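Sovereign bonds: what happens to small holders when a country stops paying?

Posted by Narayanan Kamath, 25/08/2024
Topic: Public debt and world economy

Hello to everyone. I am reading every week about governments with too much debt, and I have a question which maybe is simple for the people here. I own a small amount of government bonds from a country I prefer not to name. I bought them through Dodell, my broker, with a face value of 1,000 dollars each. I have 6 of them.

Now the finance minister of this country says that they will "invite creditors to a dialogue." I understand that big funds and banks will sit at the table. But what about a person like me? Do I receive a letter? Must I vote? Can I say no, and then still get my full money? I tried to read the prospectus, but it is very long and I stopped in the part about "collective action clauses."

I would like to understand the steps before October, when the next coupon should be paid.

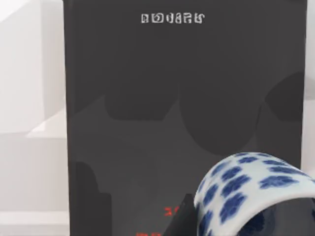

Page 2 of 3

Rodrigo Esteban

Dear Narayanan, I was in the same situation some years ago, so I will try to explain it in order. English is also not my first language, please excuse.

First, the dialogue. The government hires advisers and speaks with a group of the large creditors. You are not in this group and you will hear very little. This part can take months, sometimes more than one year. During this time the price of the bond moves a lot with each rumor.

Second, the offer. The government publishes a proposal to exchange the old bonds for new ones. The new bonds may have a lower face value, or a lower coupon, or a later date of payment, or a mixture. Your broker must pass the offer to you. In my case the message came in the online account under "corporate actions," a place where I never looked before. I saw it when there were only 6 days left. Please look there often.

Third, the vote. The collective action clause says that if enough holders accept, the change is binding for everybody in that bond. The needed percentage is written in your prospectus. Do not trust a number from a forum, because it depends on the year and the law of the bond. If the percentage is reached, your "no" has no effect and you get the new bonds also. If it is not reached, you may stay with the old bond, but this does not mean that somebody will pay it.

What I did: I accepted. I received new bonds which were worth 70 cents for each dollar of the old ones, and I sold them later. A court case for a small amount was too expensive for me.

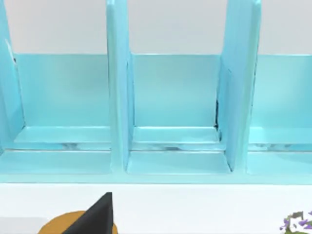 Some things to ask your broker in writing

Under which law is the bond issued? (Foreign law or the local law of the country makes a big difference.)

Is there a fee for taking part in an exchange? Mine took a fee and I did not expect it.

What happens if I do not answer before the deadline?

Also please check the "grace period" in the prospectus. A missed coupon in October is often not a default on the same day, there are usually some weeks for the government to pay.

Barroso

just sell now. I had 2,986 dollars in one of these and waited for the "dialogue" and it only went down. The big funds bought cheap so they are happy with any offer, you bought at full price

Narayanan Kamath

Thank you to both. Rodrigo, I found the law of the bond, it is on the first page of the prospectus and it is New York law. I have written to Dodell with your three points. About selling now, the price today is already very low, so I will first wait for their reply.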